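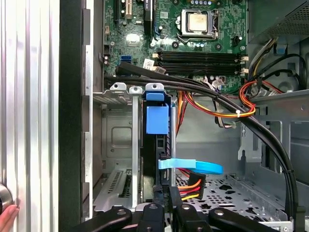 Zoriana Horobets and the computer club that takes itself apart

I'd been meaning to visit Kultby for ages, and when I finally got there Zoriana Horobets put a screwdriver in my hand before I'd even taken my jacket off. She runs the after-school robotics club, 24 kids this term, and their big project is teaching an arm called Gamine to help strip old desktop computers.

"Everybody wants to start with the big stuff," she told me. "They want it to yank out the power supply. I say no, start with one connector. A power plug on a drive is plenty of work for a month."

I asked why old desktops, of all things, and she laughed. A local office gave them a whole storeroom's worth in February, and the kids had strong opinions right away (mostly about the dust). Then somebody opened one up and they were hooked – memory slots, processor, that big mess of orange and red and yellow wires!

"The cables are the enemy," Zoriana said. "A screw stays where it is. A cable moves when you touch it, and then it moves again because the other cable moved. My students learned more patience from cables than from me."

The students drive the gripper themselves first, over and over, and save each try. They had 645 tries saved when I visited, and the goal is 1007, a number the younger ones picked by vote and won't budge on. Each pair gets a turn at the controls while another pair keeps the log, and there's quite a bit of arguing over what counts as a clean pull.

"I let them argue," she said. "If the plug comes out but the arm bumps the drive cage, is it good? Half the room says yes. So they had to write a rule, and then they had to fix the rule."

The team competes as Tritilari, and their first contest is a regional one against a club from Stasiv that has been at this a lot longer. Is she nervous? A little. They've spent almost 200 dollars on replacement finger pads and she'd like to have something to show for it.

I had a go too, by the way. I got nowhere near the plug, and a seventh grader very kindly told me to slow down and watch my wrist angle.

"Come back in the fall," Zoriana said. "By then we start on the memory clips. Those are tiny, and I'm already worried."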